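Werkstattbuch, Greifer und Textilien
Eintrag vom 23.09.2025

Heute also endlich wieder mit dem Handgreifer am Bett gearbeitet, nachdem wir letzte Woche fast nur Kabel sortiert und über Dateinamen gestritten haben (freundlich gestritten, muss ich dazusagen, und Pavithra hatte am Ende recht). Ich schreibe das jetzt am Abend noch schnell auf, solange ich es im Kopf habe, morgen ist die Hälfte wieder weg.

Stand der Dinge
Für Celis brauchen wir bis Oktober 3000 brauchbare Durchgänge mit weichen Sachen: anheben, umschlagen, glattziehen, ablegen. Bei den Geschirrtüchern sind wir gut vorangekommen, bei den großen Stücken hängen wir hinterher. Matilde hat deshalb vorgeschlagen, diese Woche gar nichts Kleines mehr anzufassen und nur noch mit großen Stoffen zu arbeiten, und das machen wir jetzt auch so. Schwarz kommt in unserem Bestand bisher kaum vor, gemusterte Unterlagen ebenso wenig. Beides zusammen fehlte ganz, und genau da hat das Modell beim letzten Test ja so schön danebengegriffen.

Vormittag
Nach dem Einschalten zuerst die Abgleichrunde im Zimmer gemacht, einmal langsam im Kreis, dann über das Bett. Beim ersten Versuch hat Travum die Position verloren, beim zweiten war alles in Ordnung. Ich glaube inzwischen, dass ich einfach zu schnell anfange. Wer es eilig hat, soll sich bitte vorher einen Kaffee holen, das ist ernst gemeint!

Danach 40 Durchgänge »Kante fassen und umschlagen«. Die ersten waren steif, man merkt richtig, wie man sich wieder einfinden muss. Ich ertappe mich immer noch dabei, dass ich den Greifer wie eine Grillzange halte und aus dem Handgelenk drehe, und dann sieht die Bahn nachher aus wie ein Korkenzieher. Aus dem Unterarm führen, den Ellenbogen locker lassen, dann wird es besser. Pavithra hat mir das bestimmt schon dreimal gesagt, und jetzt steht es auch schriftlich hier, Pavithra, du darfst dich freuen.

Sieben Durchgänge habe ich gleich wieder verworfen, meist weil mir der Stoff beim Schließen weggerutscht ist und ich mit der freien Hand nachgeholfen habe, obwohl die Aufgabe als einhändig angemeldet war. Schade drum, aber unter falschem Etikett nützen sie keinem etwas.

Nachmittag
Nach dem Essen haben wir die Variante mit Hand dazugenommen, also der Greifer oben und eine Hand am Stoff. Matilde hatte das schon länger auf ihrer Liste, und ich muss zugeben, dass ich skeptisch war. Es geht aber erstaunlich gut, sobald man sich ein kleines bisschen Zeit lässt. Wichtig ist, dass die Hand den Stoff nur anbietet und erst loslässt, wenn die Finger wirklich zu sind. In Gowda bitte als eigene Aufgabe anlegen und nicht unter »Umschlagen« einsortieren.

Die Stoffkante liegt zwischen den blauen Polstern, und so soll es vor dem Schließen auch aussehen: Finger auf beiden Seiten, der Stoff dazwischen. Die Hand ist durch die Bewegung leider verwischt, und auch die Tagesdecke mit den Blumen hat etwas abbekommen. Fürs Etikett kommt so ein Moment bei mir unter »Übergabe, bewegt«.

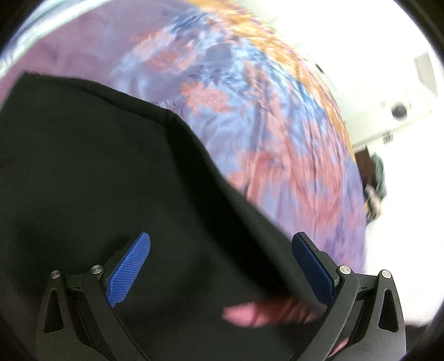 Offene Punkte
Die Bewegungsunschärfe macht mir ein wenig Sorgen. Ich würde morgen gern dieselbe Aufgabe einmal mit kürzerer Belichtung und einmal deutlich langsamer aufnehmen und beides nebeneinander durch Rirkia laufen lassen. Falls das langsame Tempo reicht, lassen wir die Kamera, wie sie ist, mir wäre das lieber.

Matilde schaut noch, ob wir eine zweite dunkle Decke bekommen, gern aus schwererem Stoff. Ich habe zu Hause vielleicht eine, muss aber erst fragen.

Pavithra, kannst du bitte die Aufgabenbeschreibung für die Übergabe gegenlesen? Ich habe sie wieder viel zu lang geschrieben, du kennst mich ja.

Ziel für morgen sind 100 Durchgänge, davon die Hälfte mit Hand. Akkus hängen am Ladegerät, Speicherkarte ist kopiert und liegt in der oberen Schublade.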